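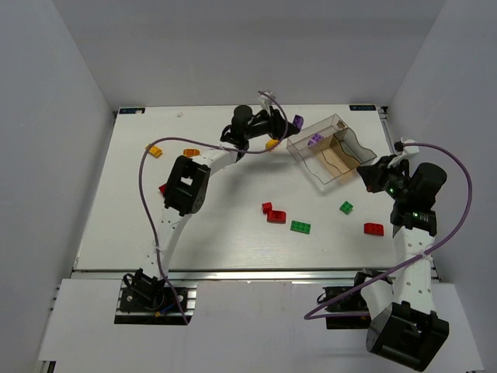

Hi Tainá and everyone,

The sorting task is the one we're taking to the club showcase in September, so I wanted to answer this properly and not from my phone between classes. I like the idea of keeping both arms in play, with the left one working the middle and back of the table and the right one staying near the clear box. The wavy cardboard divider inside gives us two sides to aim for, and I'd love to see purple go on one side and everything else on the other — simple to explain to the little kids who come by, and they do ask! Please keep the box tilted the way it is now until we've all had a turn, or our saved positions will be off and we'll be at it until 8 again.

Tainá Fontes wrote:
> Do we want one arm or two for the demo? Urnideck (our
> name for the new program) got through 80 practice runs
> with two, but it bumped the box 3 times. Also, should
> we leave out the small bricks?

On the small bricks, I'd leave them in. They're harder to grip, I know, but Plarnora let us enter on the promise of mixed sizes and I'd feel bad going back on it. Could you send me the notes on those bumps when you get a minute?

Warmly,
Mateja Mujić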